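## Bun week on the two-arm bench

If you walked past the bench on Friday and wondered why we had a steamer out, it was for work! We've been comparing finger sets for the Lotholm arms, and steamed buns are a wonderful test object: round, smooth, and quick to show a dent if you squeeze too hard. The job is simple to say. Take the buns out of the steamer, put them on the plate, don't squash any.
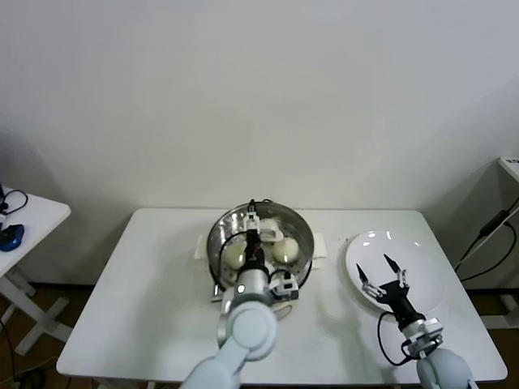
*Left gripper in the steamer, right gripper open over the plate.*

We ran 21 transfers with each set. The stock Tesar pads finished 17 of them cleanly, which was better than I'd bet on, and most of the misses came near the rim, where the fingers have very little room to open. The narrower Uibo tips were slower but much happier in tight spots (I may have cheered once or twice).

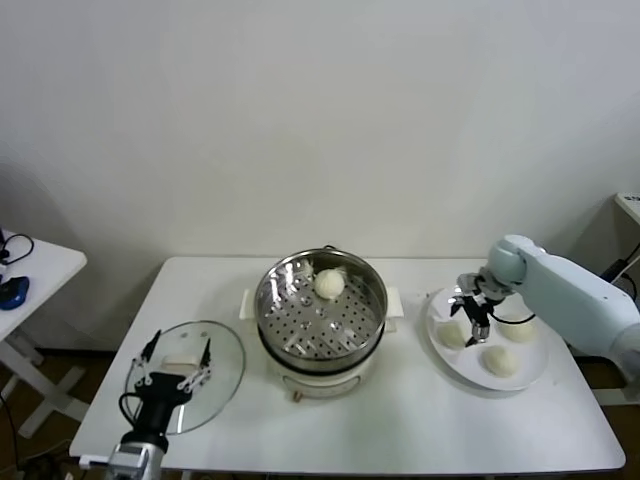

*Three buns on the plate and one still on the steamer tray.*

The other half of the week went into the Petora controller. Its force limit has 5 steps, and we ended up living on the second one. Step one let buns slip during the lift, and step three left marks you could see from the doorway.
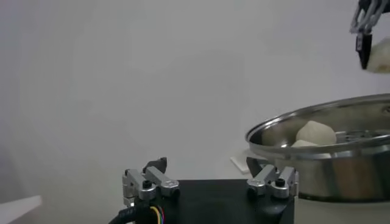 I'd also love to try a mixed setup, with Tesar pads on one arm and Uibo tips on the other, and let each side do what it's good at. The wrist cameras stay on for that round too, as we already have 3234 stills from them and the close views have been the best way to find out why a grasp went wrong. Next up is dumplings, which are softer and not nearly as round. Come by and watch!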